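Keeping fruit and veg going all week (small kitchen edition)

Posted in January, updated with a few of your suggestions

My kitchen is tiny. I have one counter, half a fridge (the other half belongs to my brother-in-law's hot sauce) and a windowsill that bakes from noon on. So I've gotten pretty stubborn about making produce last, and after the last post so many of you wrote in that I figured I'd put all of it in one place.

Start with what comes home in the bag. I used to shove everything straight into the crisper and forget it. Now I spread the whole haul out first and sort it by how soon it needs eating. Soft stuff goes in the eat-now bowl, firm stuff goes in the fridge, and anything with a bruise gets cut up that same evening. It's ten minutes, tops, and I throw out so much less!

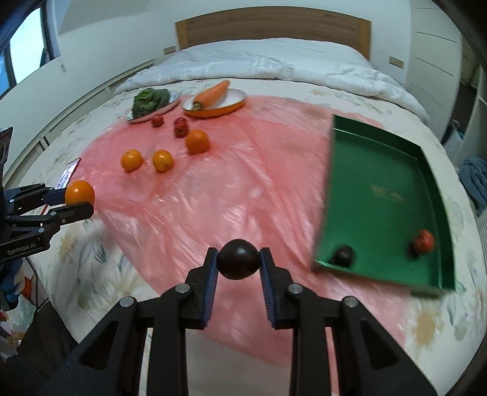 Citrus is the easy one. Oranges and lemons will sit happily in a bowl for a week, but if you want longer, put them in a closed bag in the fridge and they'll go for three or four. Take one out an hour before you want to juice it and roll it under your palm on the counter – you get a lot more out of it that way. Passion fruit is a funny one, by the way. Wrinkly is good. If you buy them smooth, leave them out until the skin dimples, then move them to the fridge. I scoop the pulp into an ice cube tray and freeze it, and a cube in plain yogurt is my favorite breakfast right now.

Apples go by themselves. They give off a gas that makes everything around them ripen in a hurry, and I've lost more than one bag of greens that way. Same with bananas, which hang on a hook by the door where they can't bother anybody. (If you have a rock-hard avocado, though, put it in a paper bag with an apple overnight or two. Works like a charm.)

Berries: vinegar bath. One part white vinegar, three parts cold water, swish, rinse well, and then dry them properly. The drying matters more than the vinegar if you ask me. I line an old Kröger tub with a paper towel, lay the berries in one layer and leave the lid cracked. Itzel Solís wrote to say she spins hers in a salad spinner lined with towels, and I tried it, and yes, it's faster. Go easy with raspberries.
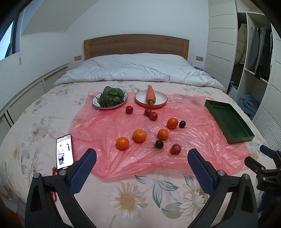 Leafy things and roots want completely different treatment, so don't store them as a pair. Greens like a little damp. I wrap mine in a barely wet dish towel, tuck it loosely in a bag and stand it up in the door if there's room. Roots want the leaves gone the minute they're home, or the tops keep pulling water out of the part you want to eat. Carrots should look like the one on the orange-rimmed plate, stem end cut short. After that they can go in a jar of cold water in the fridge, and if you change the water every few days they stay snappy for a good three weeks. Save the tops if they're fresh, they make a decent pesto with a handful of walnuts.

If your greens have already flopped, don't toss them. Fill a bowl with ice water and dunk them for 30 minutes. Lettuce, celery, chard, bok choy, even sad parsley will usually perk up. If it's slimy it's past saving, so use your nose.

Herbs get the flower treatment: snip the ends, stand them in a glass, loose bag over the top. Basil is the exception and stays out on the counter – the fridge turns it black. Ask me how I know.

A few odds and ends:

Potatoes and onions live in separate baskets. Together they both go off sooner.

Ginger can be frozen whole. Grate it straight from the freezer, peel and all.

Tomatoes sit stem side down until they're ripe. Fridge after that, and let them warm up before you slice them.

Mushrooms go in a paper bag, never plastic. Euan Chisholm swears by a folded newspaper and I can't say he's wrong.

Wipe out the crisper drawer when it's nearly empty, with a spoonful of baking soda in warm water. I do mine the night before I shop.

Next time I'm doing bread, and what to do with the heels. If you have a trick for keeping cilantro past day five, please leave it in the comments, I'm desperate.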